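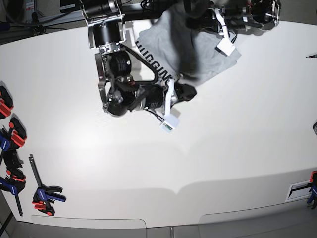 Trudy Gilchrist told me she got more frustrated with the second T-shirt than she ever did learning to drive, and that by her third afternoon she was folding without thinking about her hands at all. She did the spring round with us and I asked her what I should tell new people. Her answer was to say that the first hour is annoying and the chair is good.

So, hi! I'm Daryna Moroz, I run the teaching sessions at Encombe, and I'm looking for 36 people to come fold laundry through a pair of robot arms this September. You don't need to know a thing about robots. If you can fold a shirt at home, even badly, I want you.

What you'd be doing

You sit at a station we call Plutitz (long story, blame the night shift) and hold two handles, one for each arm. Move your right hand and the right arm moves. Squeeze and the gripper closes. There's a shirt on the table, and your job is to get it flat and then folded, while the system records every move you make. Later we train on those recordings so the arms can have a go on their own.

The hard part is cloth. You pinch a fold, lift, and find you've got both layers, or the sleeve has wandered underneath. That's fine! Please don't stop and start over when it goes wrong – just fix it the way you would at home. I need the fixes as much as the clean folds, maybe more. Our last round had 83 usable sessions and far too few of them showed anybody getting out of a mess.

Some people will also try Nillavier, our older setup, where you stand next to the arm and guide it with your own hands. It's slower and a bit of a shoulder workout, so tell me if you'd rather skip it.

The practical stuff

Each person comes in for three sessions of two hours. The first one is mostly practice, and we pay for it the same as the others. Morning slots start at 9:30 and afternoon slots at 1:15. You get a break whenever you ask for one, and there's a kettle and a frankly silly amount of crackers.

You should be 18 or older and comfortable using both hands for a while at a stretch. Left-handed folks, please write in, I'm short on you. Glasses are fine. Long loose sleeves get caught on the handles, so push them up or wear something short.

We record the arms, the table and your handle movements. We don't record your voice, and your name is kept apart from the session files. You can ask me to delete your sessions any time before training starts in October.

How to sign up

Send a note to the Encombe sessions desk with "folding" in the subject line. Tell me which hand you write with, whether mornings or afternoons suit you, and how you fold a T-shirt (in thirds, in half, rolled up, whatever). I read all of these myself and I'll write back with a slot or a spot on the waiting list.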